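Lekusa Wire Basket: a small review from a very full kitchen
Posted in Kitchen & Storage

I have bought a lot of baskets. Woven ones that shed, plastic ones that went yellow, a felt one I don't want to talk about. So when I say I'm a little bit in love with the Lekusa wire basket, please know it comes after years of basket disappointment!

I picked mine up in August from Dundine, the home store near the train station, where it was sitting on a bottom shelf behind a stack of trays. I went in for dish towels. I came out with dish towels and a basket, and the following week I went back for a second one (more on that below).

First, the job I bought it for. We eat noodles at least twice a week in this house and our chopsticks have never had a home. They lived in the fork drawer, where they rolled to the back and jammed it, and then in a tall jar, which tipped over every time somebody grabbed a pair. Now they go in the basket, lying down, and the basket goes straight to the table at dinner. Everyone helps themselves. After washing up they go back in and the whole thing slides onto the shelf next to the bowls. It holds 16 chopsticks with plenty of space left for the soup spoons and a little dish of chili flakes.

What I like most is the weight. It's light enough to carry in one hand with a hot pot in the other (don't do this, but you could), and it still stays put when you reach across and pull something out. Mine has been rinsed under the tap more times than I can remember and there isn't a spot of rust on it yet. Crumbs fall right through, so you'll want to wipe the shelf underneath now and then.

The corners deserve a mention too. My old Denex basket had a wire end that poked out at one corner and snagged every sweater I own, and it scratched the paint inside the cupboard. On the Lekusa I ran my fingers all the way around the rim in the store, inside and out, and didn't find one sharp bit. Six months in, still nothing.

Now the gripes, there are a couple. Thin wooden chopsticks can poke their tips out through the sides if you drop them in carelessly. Lay them in flat and they behave, but kids don't lay anything in flat. I cut a piece of shelf liner to fit the bottom, which helped a lot. I also wish it came in one size smaller, for tea bags and sauce packets. And the paper label was stuck on with some kind of super glue! It took hot water, oil and a good deal of muttering to get it off.
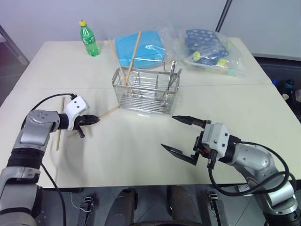

Wire basket on the table, two wooden chopsticks standing in it and two more lying on the table.

The second basket lives in the hall and catches gloves, dog leads and mail. It does that perfectly well, but I think the kitchen is where this thing shines. If you have a light-colored table like the cream one in the photo, wire looks lovely on it, very simple, and it doesn't make the table feel crowded.

I did look at the Anozie version before going back for number two. It's deeper and has a lid, and if you store onions or potatoes you might prefer it. For anything long and thin I found it too deep, and you end up fishing around at the bottom.

Would I buy it again? I already did, and my sister has asked for one for her birthday. If you go to Dundine, check the bottom shelf, behind the trays.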